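Progress report to the Harard fund: clothes folding work, Lileck hall
2022-09-23

Dear colleagues,

We are pleased to inform you how the clothes folding part of the Cesico project has advanced since January. The plan asked for 583 folded garments before the end of the second period. We have reached this number, and 87 of them were folded a second time for checking.

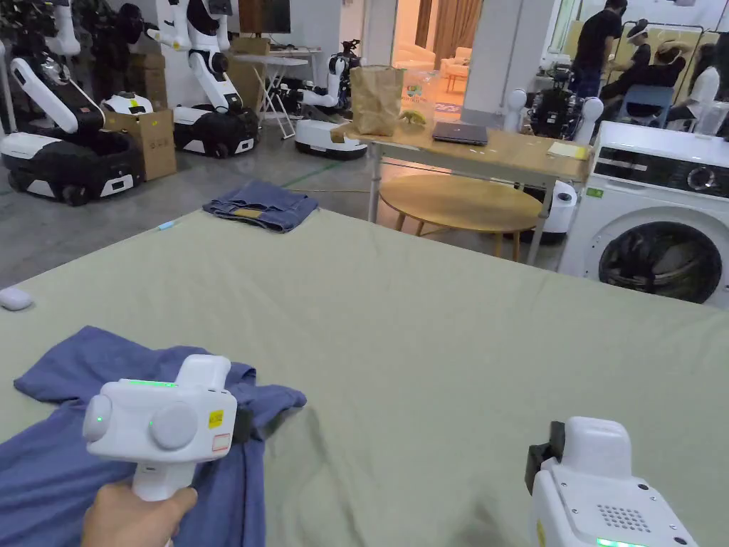

Trousers are the easier part of our work. Denim is stiff and keeps its shape after each fold, so the order of steps could be fixed early. The jeans at the far side of the green cloth are folded in the way we now use for all pairs, with the leather patch of the waistband left visible. T-shirts need more patience. A crumpled one must first be opened and its sleeves found, and this takes longer than the fold itself.

The cloth was bought from the small equipment budget, and the cost was 32 pounds. The garments came from MacLeish, and 13 of them must be replaced because the seams are worn.

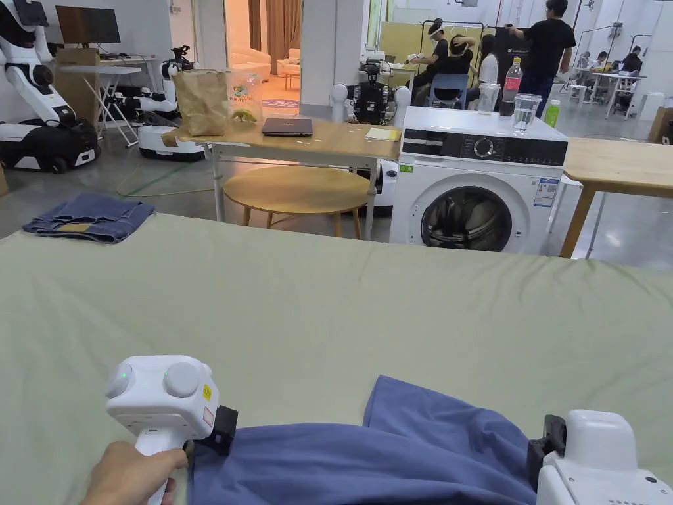 Holding a blue garment from two sides on the folding table.

In the next period we would like to begin with shirts with buttons. We kindly ask you to confirm the second payment before we order them.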